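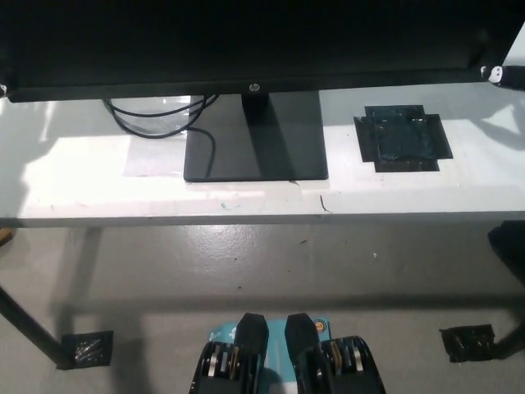
Chapter 2
Giving the Robot a Fixed Place to Work

Biljana Omerović and Sofia Kourkoulas
Revised 01/02/2022

By the end of Chapter 1 you had a gripper that opened and closed on command, and a camera mounted above it looking forward over the fingers. This chapter deals with the table in front of them. It contains very little electronics and only one short piece of arithmetic, and many readers will be tempted to skip it. Please work through it before you start on Chapter 3, where the arm first moves under its own program.

A robot built at home usually shares its space with other things. The table may be needed for dinner, or it may stand in a workshop where other members move it to sweep. Our own build, which we call Ojo, was put together at the Cestside workshop, on a white table that also holds a monitor. Each time the table was shifted, the positions stored in the program no longer matched the positions of real objects. The arm then went exactly where it had been told to go, and closed on nothing.

2.1 The floor, the table and the robot

There are three things whose positions have to agree: the floor, the table and the base of the robot. If the base is bolted to the table, the floor doesn't matter and you can go straight to 2.2. If the robot stands separately, as Ojo does, the floor is your reference and both parts have to be marked against it.

The simplest mark is a square of tape under each table leg. In the photograph that opens the chapter, two of the legs can be seen with their feet on squares of black tape, stuck to a grey concrete floor. Tape comes up easily from most hard floors, and it can be renewed when it wears. On carpet it won't hold, and you will need to fix a board down first.

To mark a table:

Put the table where you want it and push gently on each corner. If it rocks, level it now.
Sweep and wipe the floor around each foot.
Lift one leg at a time and lay strips of tape side by side to make a square larger than the foot.
Lower the leg and draw round the foot with a paint pen.
Repeat for the other legs, then measure both diagonals between the pen outlines and write them in your build notes.

Now measure from the front edge of the table to the front of the robot's base. Ours is 161 mm. Your figure will be different, and any sensible figure will do provided that you write it down and can set it again. When the table has been moved, put its feet back inside the outlines and check this distance before switching on. An error of 2 mm can be ignored for the exercises in this book. Anything larger should be corrected by moving the table, never by changing numbers in the program.

2.2 A mark on the tabletop

The floor marks tell you where the table is. You also need a place on the table itself that you can return to, for you and for the camera. Choose a spot within easy reach of the gripper and well clear of the table edge, and frame a square with dark tape. On a white top, dark tape gives a strong contrast and is easy to find in a camera picture – a pale tape of the same size may vanish altogether under a bright lamp.

Keep the tape flat. A raised corner will catch a fingertip sooner or later, and it throws a small shadow that can look like a separate object. Press the strips down with the back of a spoon.

2.3 Things that stay on the table

Few of us can give a robot a table to itself. Ojo's has an HP monitor at the back, on a stand with a flat, glossy base, and there are black cables coiled beside the stand. Anything that stays must be treated as an obstacle, and you should measure it as carefully as you measured the table.

Take the monitor first. The stand is narrow, but the screen it carries is wide, and an arm that clears the base may still hit the lower edge of the screen. Record the height of that lower edge above the tabletop and its distance from the front of the table. In Chapter 3 you will enter both as limits.

Cables need more thought because they move. A loop that lies flat in the morning may be standing up after somebody has borrowed a plug. Tie coils with a soft strap and keep them behind the line you have chosen as the back of the working area. If you use the Vudness arm kit, its motor lead must have enough slack for full travel – test this by hand, with the power off, at both ends of the swing.

Glossy surfaces are the last item. A shiny base reflects the light overhead, and the reflection shifts when the camera shifts. Cover the surface with matt card or leave it outside the working area.

2.4 Light

Look at your table through the camera at the time of day when you expect to work. Patches of strong light with shadow between them are common on a white top. A blind helps, and so does bouncing a lamp off the ceiling. Save one picture with the light as you mean to keep it.

Exercise 2.1

Mark your table as described in 2.1. Move it 20 cm in any direction, put it back using only the tape and pen outlines, and measure the distance to the robot's base again. Do this five times and enter the results in a table. You will use the largest error when setting the gripper's opening in the next chapter.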